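Vachon Household Relocation Program
Progress Report to the Dolora Fund
Prepared by Vija Uibo, Program Manager
Tuesday, September 27, 2022

Summary

The program helps families leaving temporary accommodation in Pornthorpe to sort, pack and move their belongings to permanent homes in Lodorholm. The present report covers the period since the last statement of account in April. Eight households have completed their moves. One further household is in the packing stage, and its progress is described below at the request of the Fund.

Use of the grant

Spending remains within the approved budget. The van hire line stands at $800, against an allocation of the same amount, and no further trips will be charged to it. Packing supplies have cost $300 to date, mostly tape, bags and labels. We had expected to spend more on new boxes, but most families have preferred to reuse food and drink cartons they already had at home — a practice we now encourage at the first visit. The unspent balance of $400 is held for cleaning costs at the Pornthorpe units, where the landlord requires a final inspection before deposits are released.

Delays

Two moves were postponed when keys to the Lodorholm apartments were not ready on the agreed date. Both families had already packed their kitchens and had to unpack part of them again. Deividas Priedītis, who coordinates the visits, has since arranged for written confirmation of key collection before any kitchen is packed. No further postponements have been reported under this arrangement.

Household in progress

The ninth household is a family moving from a ground-floor unit. Staff have agreed with the family that small items will be sorted on the table before anything is boxed, with snacks and other food set aside for the day of the move. Larger belongings are being gathered in the same room so that they can be checked against the family's list. The pink suitcase and the stroller will travel with the family, and the remaining bags will go in the van. At the time of the visit, snack packets were laid out on the checked quilt with an open milk carton box behind them, still empty, and a roll of brown packing tape was at hand on one of the chairs. 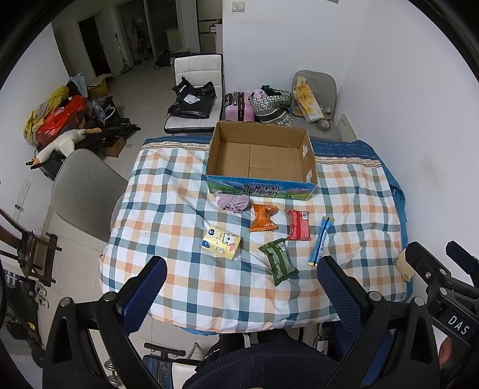
Next steps

The refrigerator will be the last item dealt with, and the family has been asked to use up chilled food in the meantime. Staff will return to label the boxes by room and to complete the inventory. We ask the Fund to confirm that the balance may be carried into the next period if the inspection of the unit is scheduled late. A final statement, with receipts, will follow once the deposit has been settled.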